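How I Finally Got My Thrifted Placemats Clean (Woven Ones Too!)

Posted Tuesday, August 14, 2018

Okay, so I have a placemat problem. I buy them everywhere. Yard sales, the clearance bin, that little import shop Grerska that always smells like candles. Woven ones are my favorite and they're also the worst to clean, because every bit of dried oatmeal goes down in the weave and sets up house there. I ruined a really pretty set in January by tossing it in the washer with towels (it came out shaped like a potato chip), and after that I got serious about doing it by hand.

What you need

A bathtub or a big sink
Plain dish soap, the clear kind if you have it
Baking soda
A soft brush. I use an old nail brush
2 bath towels you don't love
Something flat and heavy, like cookbooks

First, check the tag if there is one. Mine never have one. If you don't know what the mat is made of, wet one corner on the back and press a white paper towel on it. If color comes off, stop there and just wipe those with a barely damp cloth. I have a red set that bleeds like crazy and it's never going in a tub, ever.

Next, get the crumbs out while everything is dry. I take them out on the back steps, hold them by one short end and smack them against the railing. Very satisfying! Then I run the vacuum over both sides with the brush attachment. Please don't skip the vacuum. Wet crumbs turn to paste and then you're picking at it with a toothpick for the whole evening, ask me how I know.

Now fill the tub with just enough lukewarm water to cover the mats and swish in a squirt of dish soap. Less than you think. I used to glug it in and then I'd be rinsing forever and the mats still felt tacky the next day. Lay them in flat and leave them for 35 minutes. Go fold something.
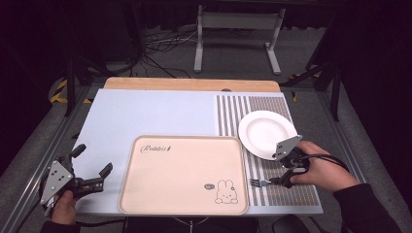 While they soak, mix the baking soda with a little water until it's like toothpaste. Dab it on the stains once the time is up and work it in with the brush, going along the weave and never across it. Across is how you get fuzz. Tomato sauce usually takes me 3 rounds. Coffee comes out in one or two. Turmeric, well, good luck, I have a mat from curry night that's just a yellow mat now and I've made my peace.

Drain the tub and rinse with cool water until it runs clear and there's no slippery feeling when you rub the mat between your fingers. Don't wring! I know you want to. Lay one towel down, put the mats on it, lay the other towel over the top and walk on it in your socks. My kids think this part is hilarious and will do it for free.

For drying, keep them flat, out of the sun, and flip them after a couple of hours. I put mine on the top of the dryer with a cookie rack under them so the air gets in. When they're almost dry but still a tiny bit cool to the touch, stack them under the cookbooks overnight and the corners will lie down again.

A few odds and ends. Candle wax: put the mat in the freezer first and the wax snaps right off. Musty smell from the thrift store: sprinkle dry baking soda on both sides, roll it up in a pillowcase for a day, then vacuum. And for storage I quit rolling mine, they just sit flat in the drawer under the dish towels with the cloth napkins on top.

Next up I want to tackle the table runner with the gravy on it, so if you've gotten old gravy out of linen, please leave me a comment!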